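4.2 Before you fit the Litent fan controller

The box says the swap takes 2 minutes. Allow an evening.

1. Shut down, switch off at the wall and pull the power cord.
2. Take off the side panel. Keep its screws away from the fan screws, whatever the quick-start card says about them being the same.
3. Unplug the old fan lead by the connector. Do not pull on the wires.

Note: Litent calls the controller "silent up to 800 rpm." We would not buy it on that promise.

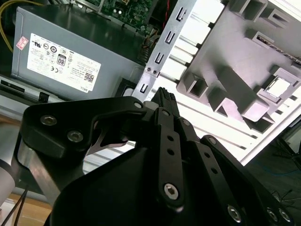
Page last changed: July, K. Vlachou

4. Push the new lead onto the header until it stops. If it only fits with force, it is the wrong way around.
5. Close the case, start up and set the alarm to 53 degrees. The "smart" setting picks its own figure, and we have yet to see it pick a good one.

Caution: The Mondach splitter is sold as a match for this header. Check the pin order yourself before you trust it.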